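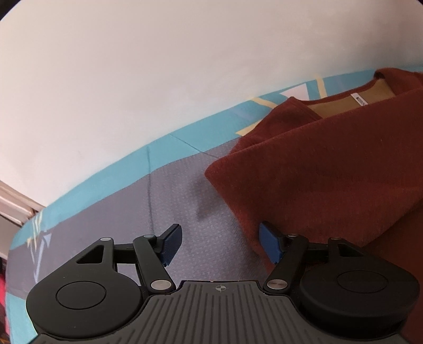 VISITS AND OPEN DAYS

Open day at the Varnent knitting mill
1/20/23

I went to Varnent by the early bus with my colleague Raíssa Quintana. The mill opens its doors to visitors only in January and August, and we were 133 people, so they divided us by colored tickets. Ours was green – the last group to go in.

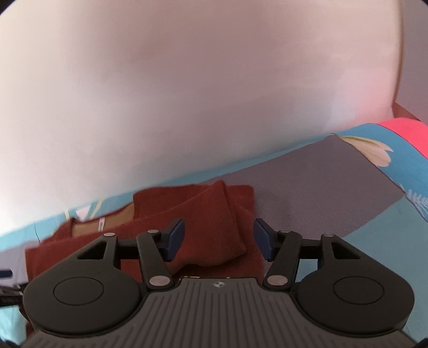
The knitting hall

It is very loud there and we received earplugs. Our guide, Rosângela Cavalcanti, explained how the tension of the yarn is set, and she let us touch a fine knit and a heavy one. I understood maybe half, but the difference I could feel with my fingers.

A dark maroon sweater like mine, she said, should be washed inside out and dried flat.

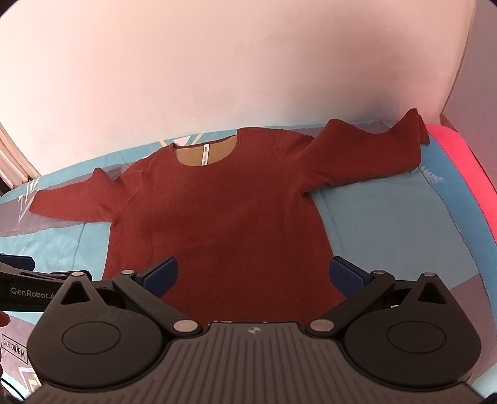 Practical information

The tour takes 2 hours and costs 3 euros. The canteen has good soup – come before noon. For the return, the bus to Trerkero stops behind the dye house.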